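Planning on Paper and Other Surfaces
Handout 6: The Small Whiteboard
Ronwood Evening Courses, Practical Household Management
Revised December 23, 2024

Read this before the session, or on the bus to it, like everyone else. Handout 5 dealt with the wall calendar and its discontents. We now move down in size to the desktop whiteboard, a thing sold in great numbers every March to people who have just found last year's under a pile of mail.

1. What the board is for

A small board holds today. It doesn't hold the week, the garden, or your long-term feelings about the garage. The course text allows up to 80 words on a board this size, which tells you the author never tried to read one from across a kitchen. Five lines is plenty. If you need a sixth, you need a second day.

The board should stand where you will trip over it with your eyes: beside the kettle, next to the keys, on the table where breakfast happens. Boards lying flat become trays within a week. I have one at home that has been a tray since the previous edition of these notes.
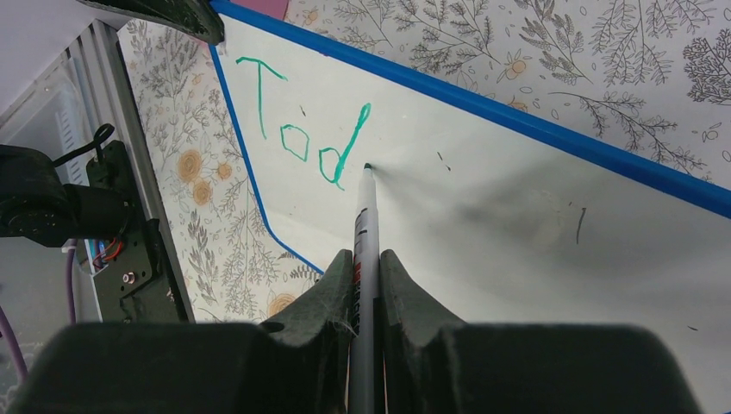

Headings come first and should be written before you know what goes under them. Pick one word and keep it. Most people settle on some form of "Today" or "To do", and a surprising number change their minds halfway through. Three letters in, with "Tod" up in the corner in green, either heading is still open to you, and this is the last moment of true freedom the list will offer. Write it near the upper left. A heading in the middle leaves you a list shaped like a moat.

Letter size: start smaller than feels natural. The first word on a fresh board is always written by an optimist, and the last one has to go up the side.

2. Where to put it

A stand is worth having. Feet or folding legs will do, and the tilt matters more than the height. Sit down in your usual chair and see whether the ceiling light lands on your top line. If it does, turn the board a little and sit down again. Students find this exercise insulting and then move the board.

A patterned tablecloth is no obstacle to planning, whatever was said in the last session. It is an obstacle to finding small objects, and we come to that in section 4.
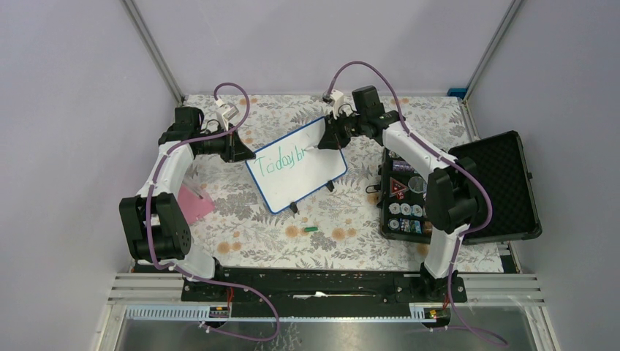
Fig. 2. Tabletop board with blue border, on its stand. Heading in green; cap on the cloth just below.

3. Wording the lines

Begin each line with a verb you could do in shoes. "Call Plemness about the boiler" can be done. "Boiler" is only a noun, and it will sit there until spring looking at you. The same goes for "sort out", "deal with" and "think about", all of which mean "leave for a relative".

Worked example, from a household file we use every term:
Call Plemness, boiler
Return the Najafi parcel, 427 Tetavia Road
Buy bread
Empty one drawer (one)

Note the bread. Every list should have something on it that was going to happen anyway.

Erase finished lines as you go – a board covered in crossings-out is a scrapbook. Unfinished lines may be carried over twice. On the third morning, do the thing or admit that you are a person who doesn't do it.

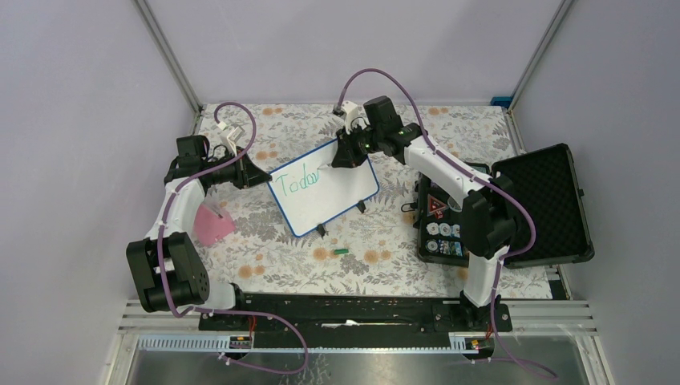 Najafi writes in the margin of last term's copy that a list headed "Today" made her feel chased, and that she went back to "To do", under which the drawer has now lived quite peacefully for some 130 days. This is a legitimate use of the board, though perhaps a poor one of the drawer.

4. Care of the marker

Store markers flat. Standing them tip up is how you get a pen that writes like a ghost. The cap goes back on between lines if you are a slow thinker, and after the list if you are not. Bring cap and pen together straight, tip into the opening, and press until it seats. A cap set down on a busy floral print will be found later, by somebody else, during another search.
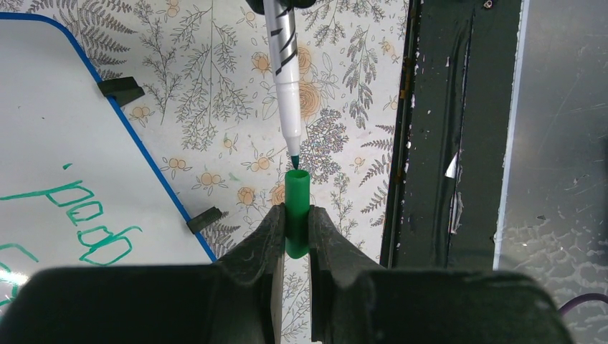
Can I use a permanent marker if it's all I have in the house?
Only on paper. If it has already happened, go over the marks with a dry-erase pen, wipe while the ink is fresh, and repeat until it fades or you do.

5. For next time

Keep a board for 2 weeks. Bring it with you as it stands, carried-over lines included. Please don't rewrite it neatly in the parking lot. Handout 7 covers the backs of envelopes.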